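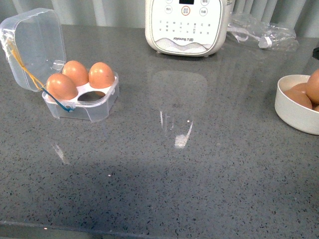 Home > Kitchen > Storage > Do You Need an Egg Box?

Do You Need an Egg Box? Some Tips From a Doubter
By Anselmo Tello
May 19, 2019

I have never understood the urge to take eggs out of one container and put them in another. The carton from the store is free, it stacks, and it has the date printed on it. Still, readers keep asking about the little clear boxes with the hinged lids, so I bought a few and used them for 11 weeks. I own more egg boxes now than I have any use for.

Most of what the sellers claim is hard to take seriously. "Keeps eggs fresh longer" is on nearly every label. The fridge keeps eggs fresh. A plastic lid cuts down on onion smell, maybe, and that's as far as I would go.

What they are good for is carrying. If you take hard-boiled eggs to work, or a few raw ones to a campsite, a rigid four-egg box beats a cut-down carton, which goes soft the minute it gets damp.

Check the fit before you trust the latch

Eggs are not all one size and the boxes mostly are. My Plastico box was fine with large eggs and hopeless with jumbo. The Divska has deeper cups but a shallow lid, so you gain nothing. Put in your tallest egg, close the lid slowly, and stop if you feel any push back. Try it in every cup, too. An egg can sit low in one and ride high in the next, depending on how you set it down. Pointed end down usually buys you a little room.

If the tops touch the lid, I wouldn't put that box in a backpack, whatever the ad says about shock resistance. A clear lid at least lets you see where the eggs are touching.
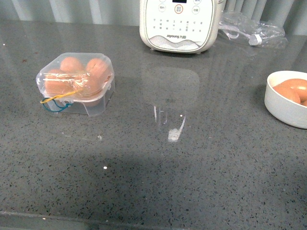

Add a rubber band

The latch is the weak part on all of them. It's one small tab, and on my Fiore it went loose in August of last year, well before I started this test (yes, I'd already fallen for one). A plain rubber band around the box does the same job and costs next to nothing. Use a wide one if you have it. Skinny ones roll off the corners, and an old dried-out one will snap on you. Leave the band on the box between uses or you will never find it again.

Don't pay for the insert

Some boxes come with a separate molded insert and charge extra for it. The Dillix people list theirs as a "comfort cradle." It's a piece of plastic with holes in it. It does stop the eggs from knocking together, so I want one in there, but I wouldn't pay more for a fancy version. Lift it out when you wash the box if it comes out at all. Crumbs of shell get under there and stay.

Wash by hand with dish soap and let the lid air dry open. I ran one through the dishwasher and it came out cloudy.

Load it on the counter

Filling a box over the sink or in the fridge door is how eggs get dropped. Set the box down flat with the lid all the way back, keep the rest of the eggs in a bowl with thick sides so they can't roll off, and move them one at a time. Close it only when every egg is sitting straight. 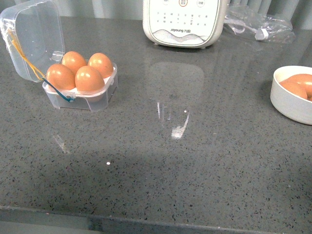 When to skip it

If your eggs go from the store to the fridge to the pan, keep the carton. You also lose the date once you throw the carton out, so write it on a strip of masking tape if you insist on switching. I would buy one small box for travel and leave the matching 3-piece sets on the shelf.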